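Section 4: Setting Up Your Nomination Packet

Welcome to the fun part! By now your Stulline account is open and you've picked the neighbor, coach or shopkeeper you'd like to see on the Sorkville Civic Honors roll. This section takes you through building the packet and sending it to the review desk. Most people get through it in 45 minutes, and if you already have your letters in hand you'll fly.

Before you start

You need the nominee's full name and mailing address, two letters of support, and a statement of no more than 300 words. The people writing the letters can't be related to the nominee or to you.

1. Sign in and choose New Packet from the left-hand menu.

2. Pick an award type. If you can't decide between Service and Lifetime, go with Service — the desk can move a packet up later, and they're very good about it.

3. Type or paste your statement. The counter under the box turns red when you go over the limit. Tell us what the person did, with places and months if you have them. "Ran the Dunola food shelf every June" beats "a pillar of the community" every time!

4. Attach the letters as PDF files, one file per letter.

Note: Scanned letters are welcome. Crooked scans are fine so long as every line can be read. 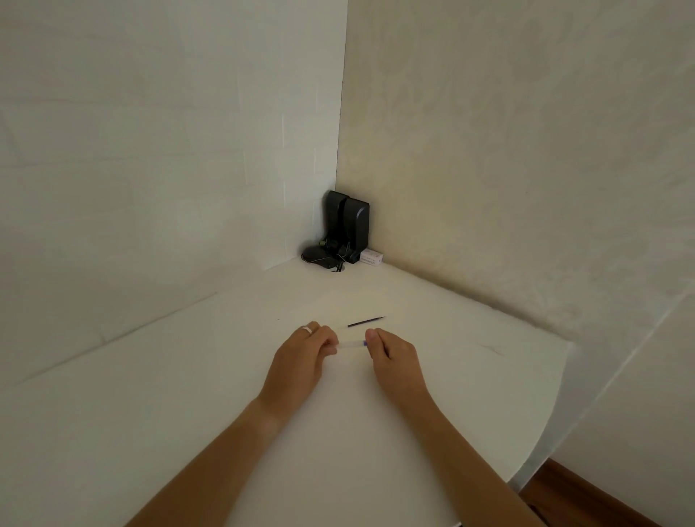 Clear pen barrel with a small blue end piece, held over a white tabletop.

5. Print the Declaration of Interest, sign it in blue or black ink, and upload it. Tick the box on line 2 if you have ever served on an awards panel, sat on the town council, or worked for the nominee. A tick doesn't rule you out. It tells the desk which reviewers to leave off your packet.

Caution: Don't skip the declaration or sign for someone else. Unsigned packets are locked, and only the desk can unlock them.

6. Press Check Packet. Green marks all the way down? Wonderful, press Send.

You'll get a packet number by email. Keep it (Clem Pearce at the review desk will ask for it first thing if you call).

What happens next

Three reviewers read each packet separately and enter their scores before they see anyone else's. The Rutkowska scoring sheet is posted under Help, so you can read the same questions they do. The archive now holds 1,944 past citations, and browsing a few is a great way to get ideas for your own statement.

To change a packet after sending, open it and choose Recall. See Section 5 for recall deadlines.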